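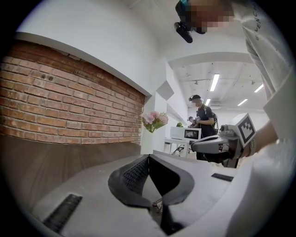

Foto: Birdie Ridgeway

Inicio | Vivienda | Listas de revisión | Archivo | Contacto

Revisión de la casa antes del verano: lista comentada

Cada año, cuando empieza a apretar el calor, nos escriben vecinos de Nultberg preguntando por dónde se empieza a revisar una casa vieja. La lista que sigue es la que usamos Darnell Kincaid y yo, Verna Boateng, en las visitas, con los comentarios que le hemos ido añadiendo por los márgenes. Actualizada el 10 de mayo de 2005. Imprímanla, táchenla, mánchenla de café, que para eso está.

PAREDES Y LADRILLO VISTO

[ ] Juntas de mortero firmes al rascarlas con una llave.
Comentario: si cae arenilla, apunten el sitio. Un poco de polvo lo sueltan todas las casas de esta edad, y no hay que asustarse por eso.

[ ] Agujeros de tacos antiguos, tapados o anotados.
Comentario: los que quedan de un estante viejo suelen ser inofensivos. Los de fachada sí conviene sellarlos, que por ahí entran las avispas (a Wanda Whitlock le pasó en el cuarto de los niños y todavía lo cuenta).

[ ] Zócalos y paneles de madera sin partes blandas.
Comentario: aprieten con el pulgar a ras de suelo, sobre todo en las esquinas y detrás del sofá. Sí, hay que mover el sofá.

[ ] Pintura sin ampollas.

ELECTRICIDAD

[ ] El diferencial salta al pulsar el botón de prueba.
Comentario: avisen en casa antes de pulsarlo, por favor, que siempre hay alguien escribiendo una carta larguísima en el ordenador.

[ ] Ningún enchufe caliente al tacto ni con marcas oscuras.
Comentario: si encuentran uno, se deja de usar y se llama al electricista. Aquí no vale lo de «ya lo miraré».

[ ] Regletas sin otra regleta enchufada detrás.

GAS Y AGUA CALIENTE

[ ] Goma del gas dentro de la fecha impresa.
[ ] Rejillas de ventilación despejadas.
Comentario: en la calle Granum encontramos una tapada con un calendario muy bonito. Lo cambiamos de pared y todos contentos.

[ ] Llama azul y pareja en todos los quemadores.
Comentario: si sale amarilla, cierren la llave y pidan revisión.

ESCALERAS Y PASOS

[ ] Barandilla que no se mueve al apoyar todo el peso.
[ ] Alfombras sujetas, en especial la del pasillo.
[ ] Luz suficiente en el primer y el último peldaño.
Comentario: una bombilla más potente arregla media escalera, siempre que la lámpara la admita. Miren la etiqueta del portalámparas.

HUMO Y FUEGO

[ ] Detector probado en cada planta.
[ ] Extintor a mano y con la aguja en verde.
Comentario: Rochelle Kowalczyk guardaba el suyo detrás de las conservas, muy bien ordenado todo, pero había que sacar los tomates para llegar a él. Cuélguenlo cerca de la puerta.

PRESUPUESTO ORIENTATIVO

El año pasado hicimos 164 visitas, y en más de 100 bastó con pilas, masilla y un rato de paciencia. La reparación más cara fue un cuadro eléctrico entero en el barrio de Meng, que salió por 434 euros. Para la mayoría de las casas, con 200 euros apartados se llega bien.

Las visitas siguen hasta finales de junio. Si quieren que pasemos, dejen nombre y teléfono en la oficina de la calle Drirska y los llamaremos en cuanto haya hueco, y tengan la lista empezada, aunque sea a lápiz, que así vamos más ligeros y queda tiempo para charlar.

7 comentarios | Compartido 12 veces

Contacto | Volver arriba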